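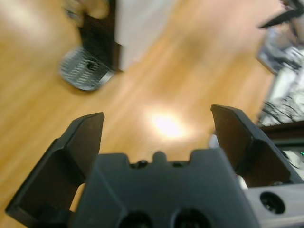
Right, can everyone hear me at the back? Lovely. If you can't, wave.

(Wait for door to close. Lena has the clicker.)

So I promised Hollis twenty minutes on our visit to the Kerekes open day in April, and I've timed this at eighteen if I don't wander off, which I will. Six of us went over from Letby on the early train. I'm not a robot person. I do scheduling. I went because my name came out of the hat and because Alcides said there'd be a decent lunch, and he was right about that, the lunch was very good.

A bit about the day first. Kerekes had 61 people booked in for the morning and they split us up by coloured sticker. We were green. Green went to the demonstration flat first and the workshop second, and if you ever go, ask for green, as the workshop was packed by the time the yellow lot reached it.

(Ask: has anyone here seen one of these arms working, close up? Give them a moment.)

The flat is just a room made up to feel like somebody's home. Wooden floor, bit of clutter, things standing about. What I liked was that they hadn't tidied it for us! I'd gone in expecting a bare white bench and a cube being moved from one square to another, and instead it was more like my brother's front room.

Now, the bit I most want to get across. They let us watch the view from the wrist on a big screen while the arm was moving, and I stood in front of that for ages. You get the gripper at the bottom, two chunky fingers wide open, and the floor going past between them. When the arm swings, the planks smear into stripes and the fingers stay nice and sharp, because they're travelling with the camera. Obvious when you say it out loud. It made me feel slightly seasick.

And the glare! There's a shiny floor and a light overhead, so you get this bright white blob sitting on the boards. I asked our guide, Mohammed-Awal Amegashie, whether that caused any trouble. He said shiny floors come up every single week. They have tried matting, they've tried moving the lamps, and what they mostly do now is collect plenty of examples with the glare left in. He also said that people's homes have shiny floors, so they may as well get on with it. I wrote that one down.

(Drink some water. Don't rush this next part.)

The other thing I hadn't thought about is how much room the gripper takes up in its own view. It's huge. I said to Kirsten that it was like trying to look at your feet past a tray, and she said that's just parenting.

Some numbers, for those who like them. The team's target for the spring was 1,000 recorded runs, and on the morning we visited they'd done 606. Mohammed-Awal reckoned on getting to 800 by the end of the month if nothing broke. A run can be short, a minute or even less, and plenty of them are very dull to watch – reach over, pick up, put down, back to the start. I did ask whether anyone gets bored. Two of the operators put their hands up.

(Pause here if people laugh. If they don't, carry on.)

Then the workshop. We got to handle a spare pair of fingers, which are heavier than I'd guessed, and there was a chap from Stalteck showing how they swap them over with a hex key. Hollis had a go and dropped a screw. We found it under Alcides's shoe.

What does any of this mean for us? I'd say go easy. We've got the Latska trial coming up in the packing room, and before the visit I'd have told you to clear the whole place out, paint it white and get the lights sorted. I've changed my mind on that. I'd leave the room as people use it for the first fortnight and see what gives us bother. I'd also like a screen up showing the wrist view, where the packers can see it from their own benches. It answered more of my questions than the leaflet did, and it's a lot less worrying once you've seen how little it has to go on.

Kirsten disagrees with me about the lights, and she's got five minutes after this, so be nice to her.

(Leaflets are on the table by the door. Lena has the sign-up sheet for the next visit, four places left.)

Questions? Yes, you in the green jumper.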